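Small stuff that floats around the house: keys, little packets, where do you keep it all? 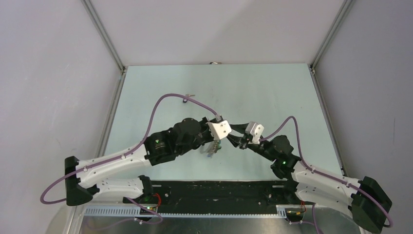
Tanguy Community Help > Home & Tidying Club

Posted by Léonie Cordier
1 reply marked helpful

Hi everyone! I'm on a big declutter this September and I've done the closets, the pantry, even the garage (so proud of the garage!!). What beats me every time is the tiny stuff. A key with a dark head that fits no door I own. A small clear packet with colorful bits in it. They go from the counter to a drawer and back to the counter, and I've moved the same key 4 times this week. I have one bare, pale surface that I love and I want to keep it that way. Do you sort little things by type, by room, or just toss them all in one dish? I'd love to hear what works for you!

Baptiste Rey

Oh, I love this kind of job! Go by what you do with the thing. Keys get their own spot, always, even the mystery ones. Put a paper tag on each one with the date you found it, then walk around the house one evening and try it in every lock, padlocks and mailbox too. Mine opened an old bike lock and I was thrilled!

For the packets, the clear ones are great, you can see what's inside without opening them. Stand them up in a shallow box like index cards, and write on the front what they belong to before you forget. I use a Rurneo tray with the dividers taken out, but a shoebox lid works just as well.

And clear the surface completely once a day. I do it at 8 p.m. while the kettle is on, and it takes me less time than the tea. Whatever is left on there goes back to its room, no piles!

mastesico_80

one dish by the door. done. key goes in dish

Léonie Cordier

Baptiste, the tags are such a good idea, I'm cutting some up tonight! I still have the shed and the basement door to try. Will post if it fits either one.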